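Care of an oiled wooden table

I bought my table in May from a small shop called Dollness, and the seller, Borghild Sundqvist, gave me one sheet of instructions. I have changed some of them after using the table every day.

For daily cleaning take a soft cloth, wring it out well, and wipe along the grain. Dry with a second cloth. If there is grease, put 2 drops of dish soap in a bowl of warm water, no more. Soap takes the oil out and the wood becomes gray and rough. 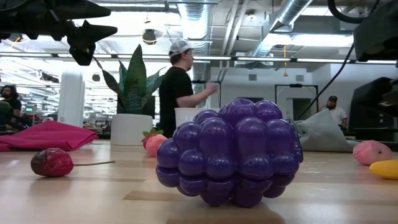 White rings from cups are usually only in the oil layer. I rub them with a little oil on a cloth and leave it overnight. For a deeper mark I sand lightly with fine paper, always along the grain, and then oil the whole top – if you oil only one spot, it will show.

For oiling, the room should be warm and the top fully dry. Put on a thin coat, wait 11 minutes, and wipe off everything that stays on the surface. My neighbor Trí Tạ waits longer, but his table was sticky for two days. Let it rest until the next morning and repeat.

Oily cloths can catch fire by themselves. Spread them flat outside to dry, or put them in a jar of water with a lid. Do not throw them crumpled in the trash.

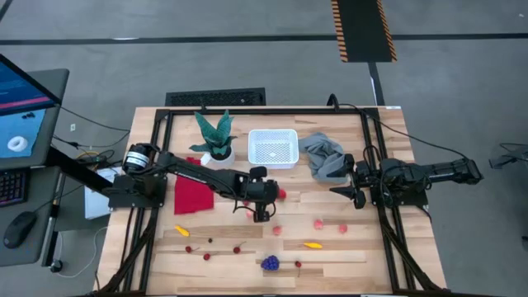
How often should an oiled table get new oil?
Let a few drops of water stand on the wood. When they soak in instead of making beads, it is time. With daily use I do it every few months, and more often in winter when the heating is on.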